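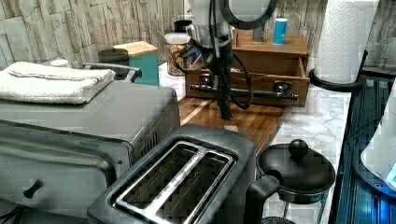
A robot arm over the cutting board, with a toaster, a toaster oven and a kettle for company.

Datik to lease kitchen arms before it buys any

May 25, 2025

Datik, the home-services company that has spent the past year telling investors it will automate breakfast, has settled on a budget for doing so. It will lease 10 robot arms from Vornau starting in August, at $730 a month each, and decide later whether it wants to own them.

The company had been expected to buy. An earlier version of the plan called for 30 arms, purchased outright and installed in test kitchens across Mendoza County. That version did not survive its first meeting with the people who pay the bills, and the new one runs to six pages, four of them concerned with things other than robots.

Counter space gets the longest section. The planners had priced the arms, the cables, the mounts and the spare parts before anyone took a tape measure to a kitchen. Household counters, the document notes with some surprise, tend to have things on them already. Toasters are mentioned twice. Moving a resident's appliances to make room is now listed as a labor cost, along with moving them back.

Electrical work comes next. Datik has set aside $600 per kitchen for extra outlets and for routing cords away from anything that gets hot. Kitchens that turn out to need more than that go to the bottom of the waiting list, where they may stay for a while. Cutting boards, to be supplied by the company, have a budget line of their own and a footnote on replacement.

Under the lease, Vornau handles repairs and software updates, and Datik handles crumbs. Cleaning is spelled out in an appendix that runs longer than the warranty. Arms that come back with food in the joints will be charged a service fee, to be set when the first one does.

Uveck, which also bid for the work, had offered a lower monthly rate but wanted a three-year commitment. Datik's plan describes three years as "a long time to be wrong about toast." The Vornau lease can be ended after the first year, with a month's notice and the original packaging. A storage unit for the packaging has been added to the budget.

The plan makes no estimate of how many breakfasts the arms will produce. A column for that figure appears in the final table, between insurance and paper towels, and has been left blank. Datik says it will be filled in before the leases come up for renewal.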